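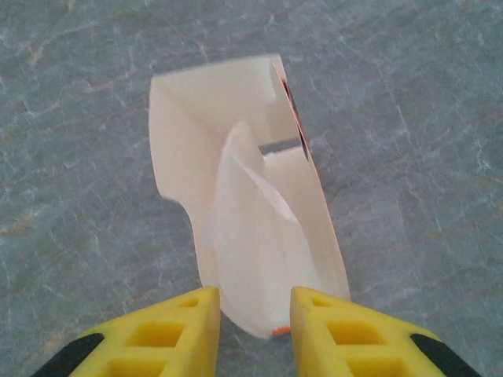

Folded paper on the worktop, between the two gripper fingers.

Search tips Enter a word Go

Clearing a worktop by gripper: notes from the Vatmont open day

Reading time: 4 minutes

Vatmont opened its Leltilcombe workshop to visitors in February. One bench was given over to household jobs, among them picking up waste paper, folding cloths and moving light packaging from a counter to a bin. The arm on that bench is called Duseris. The points below were noted at the bench and afterwards tried by hand in an ordinary kitchen. Most of them apply whether the picking up is done by a machine, a pair of kitchen tongs or a litter picker.

Crumpled paper

A sheet lying dead flat is the hardest case. The fingers close on the surface and slide over the top. A sheet with a fold standing up from the worktop gives the fingers two faces to close on. Before using tongs on a flat sheet, push one edge inwards with a fingertip until a ridge forms, then grip across the ridge.

Grip low. If the top of a fold is taken, the layers tend to open and the lower part trails. The demonstrators set the approach so that the fingertips came down on either side of the narrowest part of the paper, close to the surface.

Thin, soft paper and stiff paper behave differently even within one folded piece. Soft paper gives way and needs a wider bite. Stiff paper springs back and will turn in the grip if held at a corner.

Paper that is white on one side and coloured on the other should be sorted by what it is, and the side facing up is a poor guide. Open one fold and look. Foil-backed and plastic-coated wrappers go in general waste unless the local council says otherwise.

Fingers and tongs

The fingers on the bench are yellow plastic with rectangular pockets along the faces and a black rubbery strip along the outer edge. Visitors asked for the price of a replacement pair. The answer was 870, without tax, and the fingers are not sold separately from the mounting plate.

For kitchen tongs the same result can be had cheaply. A wide rubber band wound twice round each tip improves the hold on paper and thin card. Remove the bands before the tongs go near a hot pan. Replace them when they turn shiny.

Wipe the tips between jobs. Flour and fine crumbs do more harm to the hold than water does -- a dusting that can hardly be seen is enough to let paper slip.

Worktops

Stone and stone-effect tops with a strong vein are awkward for any camera, and for tired eyes late in the evening. Pale scraps are easily passed over where the pattern is also pale. Two remedies were suggested:

Light the top from one side. A low lamp throws a shadow beside anything that stands up from the surface, and the shadow is easier to find than the object.

Wipe in straight lanes, front to back, overlapping each lane by half the width of the cloth. Scraps that were missed by eye are collected at the back edge.

Do not use vinegar or lemon juice on real marble. Warm water with a little washing-up liquid is sufficient. Laminate will take most ordinary kitchen cleaners, but the joints should not be left wet.

Setting out the job

The bench log stood at 3,844 picks when we left, of which 813 were paper. The remainder were cloths, cartons and lids. No breakdown of failed picks was displayed, and the figures should be read with that in mind.

Items were presented singly. Heaps were spread out by hand first. The same order of work is worth copying at home: spread, then pick, then wipe. Picking from a heap with tongs is slow, and light pieces fall to the floor.

Keep the bin at the same height as the worktop if there is a stool or shelf to stand it on. The arm had a short lift and a short sideways move, and very little was dropped on the way.

Bellini supplied the bins used on the bench. They are plain open-topped boxes. A lid with a pedal is better in a kitchen but is of no use to an arm -- or to anyone with both hands full who cannot reach the pedal.

The workshop is on the upper floor and the lift takes 2 persons.

Contact us | Copyright Household Bench Notes | Last checked 21 December 2021 | Back to top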